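The Drambridge Talk

Mark Anthony Policarpio had twenty minutes and a clicker that did not belong to him. The clicker had come out of a drawer at the Drambridge Hall front desk, and the woman who handed it over told him the green button went forward and the gray one did nothing.

He was there to talk about drainage. Linex had sent him because the woman who usually gave the talk had taken a job at Sutanto, and because he had written most of the report it was based on. In June he had said yes in a hallway, while carrying lunch. It was November now and there were 646 people signed up.

"They won't all come," his manager had told him.

He stood behind the curtain and looked through the gap. A lot of them had come.

His first line was a question. Have you ever stood in a parking lot after heavy rain and wondered where the water goes? He had tried it on his sister over the phone and she had said no, she hadn't. He kept it anyway. The book he had borrowed from work said to open with a question, and he had no other question.

The speaker before him was from Driltent. She was talking without notes. At one point she walked down the steps at the front of the stage and kept talking from the aisle, and people turned in their seats to follow her. Mark Anthony looked at the steps. He had not known there were steps.

He went over his cards again. He had numbered them in the corner, and he checked the numbers, and card 2 was missing. He checked his jacket, then his bag, then the floor. Card 2 was the one that got him from the parking lot to the county budget.
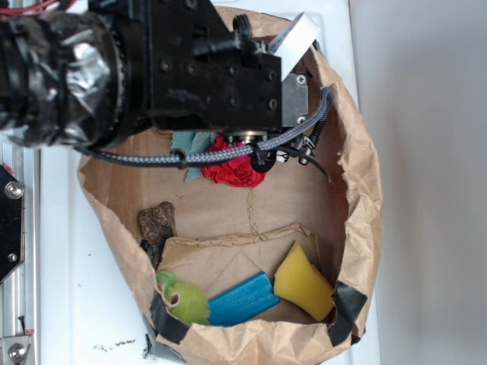 The applause started while he was still crouched down. He stood up too fast and had to hold on to the curtain. Then the host said his name, getting the last part of it wrong, and he walked out.

The light was stronger than he had expected. He could see the first three rows and after that only shapes. He put his cards on the stand, pressed the green button, and his title came up behind him. He could tell because a man in the front row looked at it.

"Have you ever," he said, and his voice came out high. He stopped and drank some water. Somebody coughed.

"Have you ever stood in a parking lot after heavy rain," he said, "and wondered where the water goes?"

He waited, as the book said to.

"Yes," said an old man in the second row.

Mark Anthony looked at him. He had practiced the pause many times and had never practiced an answer.

"Where was this?" he asked.

"Behind the feed store," the man said. "It goes in my basement."

People laughed, and the man looked around at them, and then he laughed a little too. Mark Anthony asked him how deep it got. The man held a hand above the floor. Mark Anthony asked which way the lot sloped and whether there was a grate, and the man said there was one, but it had been paved over when they redid the entrance.

"Who paved it?" said Mark Anthony.

"County."

"What did they say when you called?"

"They said it would cost 700 dollars just to come out and look."

He had left the stand by then. He was at the edge of the stage with his hands empty, explaining what happens to a slope when you close the only low point on it, and why the cheap repair had not been cheap. He drew the lot in the air. A woman farther back called out that the same thing had been done at the school, and he asked her about that grate too.

When he remembered the clicker it was on the stand behind him, still showing the title. He had four minutes left. He went back, skipped to the map, and gave the last part from the cards, too quickly, dropping one of them.

Afterward the old man was waiting by the coffee with his coat on. He wanted to know if somebody could come and see the basement. Mark Anthony said he would have to ask at Linex, and wrote the address down on the back of card 5.

"You were nervous at the start," the man said.

"Yes."

"My wife thought you were going to be sick."

He pointed her out. She was across the room, talking to the woman from Driltent, and she waved.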